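Bar Program Notes: Clarified Milk Punch in Batches
2026-02-03

Several readers asked for the batch ratios behind the milk punch served at Zutemow. Ilaria Bassi, who runs the bar there, supplied her working sheet. The figures below are hers, converted to ounces.

The base is 32 ounces of aged rum, 20 ounces of strong black tea, eight ounces of lemon juice and eight ounces of simple syrup. Combine these and stir. Put 20 ounces of cold whole milk in a separate container with at least 100 ounces of capacity. Pour the punch into the milk, never the reverse. Adding milk to acid forms tight curds at once, and tight curds filter poorly.

Let the mixture stand for an hour in the refrigerator. Strain through a paper filter set in a fine sieve. The first cup will run cloudy. Return it to the top of the filter, slowly, so that the curd bed is not disturbed. Total filtering time is four to six hours.

Skim milk gives a thinner texture and a sharper finish. Ultra-filtered milk was tested and dropped. Lemon juice should be pressed the same day and strained of pulp before measuring. 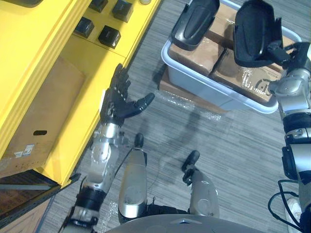

Finished punch goes into clean glass bottles, filled to the neck and kept cold. Bassi labels each bottle with the batch number and the rum used, and discards anything older than four weeks. Serve three ounces over one large piece of ice. No garnish is used at Zutemow, though grated nutmeg is traditional.

The April issue will cover oleo saccharum and the choice of citrus peel.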